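Entretien d'un plateau en bois huilé

Un plateau en bois clair brut se tache dès les premières semaines. L'huile dure limite l'absorption, à condition d'être appliquée en couches très minces.

Ponçage. Commencer au grain 120, puis 180, toujours dans le sens du fil. Dépoussiérer à l'aspirateur, puis au chiffon à peine humide. Une fois la surface sèche, reprendre à la main les fibres relevées.

Application. Étaler l'huile au chiffon non pelucheux, attendre 30 minutes, essuyer tout l'excédent. Une pellicule restée en surface devient collante et ne durcit plus correctement – il faut alors la dissoudre et recommencer. Deux couches suffisent sur du hêtre, trois sur du pin.

Les chiffons imbibés d'huile siccative peuvent s'enflammer seuls. Les étendre à plat dehors, ou les immerger dans un seau d'eau avant de les jeter.

Taches. Les auréoles grises autour d'une vis ou d'une boîte métallique se traitent à l'acide oxalique dilué, avec gants et lunettes, suivi d'un rinçage abondant. Pour la graisse, terre de Sommières pendant une nuit.

Entre deux huilages, nettoyer au savon noir très dilué. Pas de vinaigre, pas d'éponge abrasive. Le plateau se réhuile quand une goutte d'eau ne perle plus.
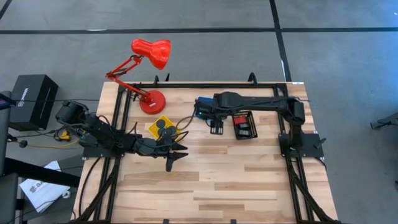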